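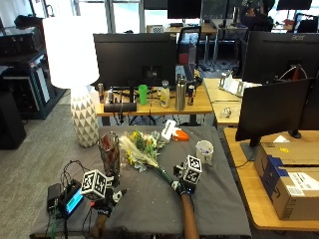

Tove Ingvarsson a écrit :
Je ne toucherais pas au seuil de détection avant d'avoir vérifié la fixation du cube. Chez nous, dans neuf cas sur dix, une main droite qui « saute », c'est un cube qui a pris du jeu sur le gant. Le logiciel voit toujours les motifs, il calcule une pose correcte, sauf que le cube n'est plus là où il était au moment de l'étalonnage.

marqueur_bancal
Merci. Je reprends depuis le début pour ceux qui arrivent. Poste Ornby, une table, caméra fixe, deux gants à capteurs avec un cube à motifs carrés sur chaque main. On enregistre des manipulations à deux mains pour entraîner le bras qui est dans l'autre salle. En ce moment c'est la série « fleurs et vase ». La main gauche est propre. La main droite décroche quand l'opérateur tient le bouquet par la tige et tourne le poignet. Décrochage court, puis la pose revient avec un décalage de 18 mm. J'ai 156 prises dans la série et je ne sais pas lesquelles garder.

jlp_atelier
Le décalage est constant ou il change d'une prise à l'autre ?

marqueur_bancal
Constant à l'intérieur d'une prise. D'une prise à l'autre il change un peu de direction.

jlp_atelier
Alors je suis d'accord avec Tove, c'est mécanique. Tu prends le cube entre deux doigts, gant enfilé, main à plat, et tu essaies de le faire tourner. S'il bouge, démonte, nettoie la colle, refixe, refais l'étalonnage main-cube.

Asger Østergaard
Pas convaincu. Un cube qui a du jeu donne une erreur même quand la détection ne décroche pas. Ici l'erreur vient après un décrochage. Je regarderais plutôt l'ambiguïté de pose : quand il ne reste qu'une face visible, presque de face par rapport à la caméra, le calcul a deux solutions et il peut repartir sur la mauvaise. Fundex a une option pour ça dans l'onglet suivi, « conserver l'orientation précédente ». Elle est décochée par défaut.

Tove Ingvarsson
L'ambiguïté donne une erreur d'angle, pas 18 mm en translation.

Asger Østergaard
Si le point de référence est au poignet et le cube sur le dessus de la main, une erreur d'angle fait bouger le poignet. Fais le calcul avec 85 mm entre les deux, tu vas trouver un angle d'une douzaine de degrés. C'est tout à fait le genre de basculement qu'on observe.

Tove Ingvarsson
D'accord pour le calcul. Il peut quand même avoir les deux problèmes.

kestrel_92
Question bête, la lampe. Une grosse lampe à abat-jour blanc allumée derrière la table plus des fenêtres dans le fond, l'exposition automatique de la caméra doit varier toute la journée. Moi j'éteins tout ce qui n'est pas fixé au plafond.

marqueur_bancal
Exposition bloquée depuis le mois de mai. La lampe reste, on veut des fonds variés.

kestrel_92
Bloquée, OK. Mais si elle a été réglée en mai, elle est peut-être trop courte pour cette saison. Regarde l'histogramme sur les faces du cube, le blanc du cube doit rester bien séparé du noir même côté ombre.

jlp_atelier
Tant qu'on y est : la nappe gris foncé, très bien, pas de reflets, mais avec des fleurs tu as des débris partout au bout de quelques prises. Coup de brosse entre chaque série. Et vérifie les faces des cubes, une poussière claire posée au bord d'un carré noir suffit parfois à perdre le coin.

Asger Østergaard
Pour perdre un coin il en faut quand même une grosse. Je ne nettoie les cubes qu'une fois par semaine.

jlp_atelier
Avec du pollen jaune sur les doigts tu nettoieras plus souvent.

Yu
Et les câbles ? Sur nos gants Evitz, un câble trop court tirait sur le gant dès que la main avançait, et le textile glissait sur le dos de la main avec le cube. On croyait à un cube mal collé. Maintenant on fait une boucle large et on la scotche à l'avant-bras, par-dessus la manche. Depuis, plus rien. Je ferais ça avant de décoller quoi que ce soit.

marqueur_bancal
Je n'avais pas pensé au gant lui-même. L'opérateur a des mains plus petites que le précédent.

Yu
Alors change de taille, ou au moins resserre au poignet.

marqueur_bancal
Retour du 18 novembre. J'ai tout fait dans l'ordre, un réglage à la fois, dix prises entre chaque.
Cube droit : aucun jeu. Désolé Tove.
Gant : il glisse de quelques millimètres quand on tire dessus. Resserré au poignet. Le décalage devient plus régulier d'une prise à l'autre, il ne disparaît pas.
Option d'orientation dans Fundex : cochée. Le décrochage est toujours là, mais la pose revient au bon endroit huit fois sur dix.
Exposition : rallongée d'un cran, faces mieux contrastées. Les deux dernières reprises ratées, je ne les ai pas revues depuis, mais dix prises c'est peu.

Asger Østergaard
Pour le décrochage lui-même il te faut une deuxième caméra. Avec une seule, quand la main tourne, tu n'y peux rien.

Tove Ingvarsson
Ou demander à l'opérateur de garder une deuxième face du cube vers la caméra. On a plus de 3356 séquences faites avec une seule caméra et elles servent.

Asger Østergaard
Et tu apprends au bras à tenir les fleurs comme quelqu'un qui surveille son poignet. Je préfère payer la caméra.

marqueur_bancal
Pas de budget caméra avant l'an prochain. Pour les anciennes prises de la série, je rejette celles qui ont un saut et je garde le reste ?

Tove Ingvarsson
Garde le reste, mais note dans les métadonnées que le gant droit n'était pas serré.

marqueur_bancal
Ça marche. Je trie demain et je laisse le sujet ouvert.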